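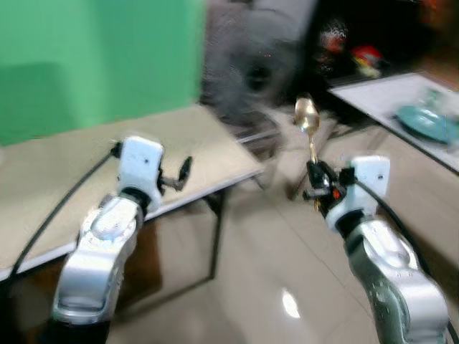
A spoon with a gold-toned bowl, held upright near the white-topped table.

Warnotent Brings Back the Single Spoon With Its Drostirance Line

ZORKEDGATE, 2nd December – Warnotent, the tableware company based in Zorkedgate, today announced Drostirance, a line of gold-toned metal spoons sold one at a time. The spoons have an oval bowl and a slender handle, and are meant for everyday jobs such as serving sugar, stirring tea and measuring out salt.

Most of the company's flatware is sold in boxed sets. Customers who lose a spoon from a set have had to buy another full box or go without. Drostirance spoons come without a set and can be ordered in any number, starting with one.

The first run is 2222 spoons. They go on sale at the Warnotent shop in Zorkedgate this week and will be available by mail order once the shop has received its full stock. A second run is planned for July.

"People write to us about spoons more than anything else we make," said Vinh Mạch, head of product at Warnotent. "Forks and knives tend to stay in the drawer. Spoons go to work in lunch bags, they go out to the yard, they get thrown away with the yogurt cup. We had customers asking for one spoon, and the answer was always that they had to buy a box."

The line is named after the old pattern book in which the handle shape was found. The book came with the purchase of the Meireles workshop, which made kitchen tools in Zorkedgate until it closed its doors. Warnotent bought the workshop's tools and drawings and has kept the Meireles name for its repair and refinishing service.

One size, one finish

Drostirance comes in a single size at launch. The company tried five handle lengths with shop staff and regular customers before settling on one that is long enough to reach the bottom of an ordinary pantry jar and short enough to lie in a standard drawer tray. 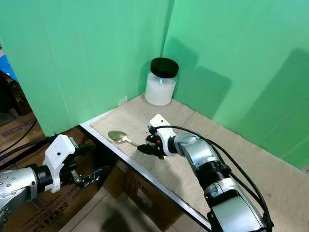 Testing was done at the table, with the kinds of things people already have at home. A typical setup was a clear jar with a black screw-top lid, filled with something white and grainy, and a single gold-toned spoon on a textured beige mat. Testers were asked to open the jar, take a level spoonful, carry it to a cup and put the spoon back down on the mat. They then said what they liked and what got in the way.

Several changes came out of those sessions. The bowl on the early samples was too wide for some jars and caught on the rim. The edge of the bowl was also too thick, so that sugar piled up in front of it. The final spoon has a narrower bowl and a thinner lip. The handle was left plain. An early sample had a leaf pattern at the end of the handle, and most testers said it was hard to clean.

Testers also asked for a spoon that would lie still. A spoon with a deep bowl and a light handle rocks when it is set down and leaves a ring on the table. The Drostirance handle is a little heavier toward the end than it looks, and the spoon rests on the bottom of the bowl and the tip of the handle.

"I was against the gold finish at first," said Sivaprasad Rai, who runs the Warnotent shop. "I thought it would be for weddings and holidays. Then we put a few on the counter next to the steel ones, and people picked up the gold ones. They said they could find it in the sink."

Care and repair

The spoons should be washed by hand with dish soap and a soft cloth. Steel wool and scouring powder will scratch the finish. The spoons can be left in a sugar jar but should not be stored in salt, which can mark the metal over time. Customers who want to keep a spoon with their salt should wipe it and lay it next to the jar.

A worn or scratched spoon can be brought back to the shop for refinishing through the Meireles service. The service takes spoons, ladles and serving pieces bought from Warnotent, and will look at pieces from other makers if the customer brings them in person. Refinished pieces are normally ready in two weeks. During the holiday season the wait is longer, and the shop will give a pickup date when the piece is dropped off.

Spoons that cannot be refinished are kept for their metal. The customer gets a credit toward a new one.

Free spoons for shared kitchens

Warnotent will set aside 70 spoons from the first run for shared kitchens in Zorkedgate. Schools, clubs, workplaces and places of worship with a kitchen used by more than one group can ask for up to six. Requests should be made in writing at the shop counter and should say where the kitchen is and who looks after the drawers. The spoons will be given out in the order in which the requests come in.

The company has also ordered 3000 plain paper labels for kitchen jars. They are free with any purchase while they last. Each label has a line for the name of what is in the jar and a line for the day it was filled. Staff suggested the labels after a tester put salt in her coffee.

"Sugar and salt look the same in a clear jar," Rai said. "You can stand there and guess, or you can take the lid off and taste it. We thought a label was easier."

Table hours

Visitors can handle the spoons before buying at the table hours, which run every afternoon the shop is open. The table is set up in the back room, past the register and to the left. 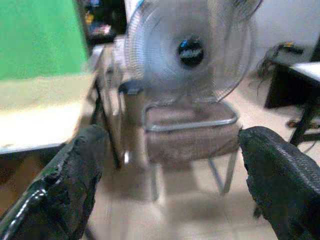
Table hours are informal and there is no need to sign up. Visitors can bring a jar or canister from home to check that the spoon fits. The back room is plainly furnished: the table has a pale cream-colored top and dark metal legs, and beside it is a chair with a brown fabric seat and a silver tubular frame, with an electric fan on it. Folding seats are available at the register for anyone who would like to sit down. Large groups are asked to call ahead so the shop can have more spoons ready.

Children are welcome. Food and drinks should stay at the front of the shop, where there is a shelf for cups. Bags can be left with the staff at the register.

The back room has a separate entrance from the parking lot with no step. The door is kept locked, and visitors who need it can ring the bell beside it or ask at the register. There is one accessible parking space next to that door.

What comes next

Warnotent expects to add a smaller Drostirance spoon with the July run, sized for spice jars and mustard pots. Samples are being made now. The company has no plans to add forks or knives to the line, though Mạch said the question comes up often.

"If somebody wants a fork to match, we have forks in the boxed sets that are close," she said. "They're steel, so the color is different. I use them together at home and it looks fine on the table."

The boxed sets will stay in the catalog with no change in price or contents. Customers who own an older Warnotent set and are missing a spoon may bring in one of the remaining pieces to compare sizes. The Drostirance spoon is slightly longer than the teaspoon in the current sets and slightly shorter than the dessert spoon.

Ordering

Spoons can be bought at the shop during regular hours. Mail orders will be packed in a cardboard sleeve, with up to four spoons to a sleeve. Larger orders are sent in a small box. Unused spoons can be returned with the receipt for a refund or an exchange. Stores that would like to carry the line should ask for the trade sheet, which lists the smallest order and the delivery weeks for both runs.

About Warnotent

Warnotent designs and sells tableware and small kitchen tools from its shop and packing room in Zorkedgate. Its products include boxed flatware, serving pieces, trays and the Drostirance line of single spoons. The company also runs the Meireles repair and refinishing service.

Press contact: Vinh Mạch, Warnotent, Zorkedgate. Sample spoons for review are available on request and do not have to be returned.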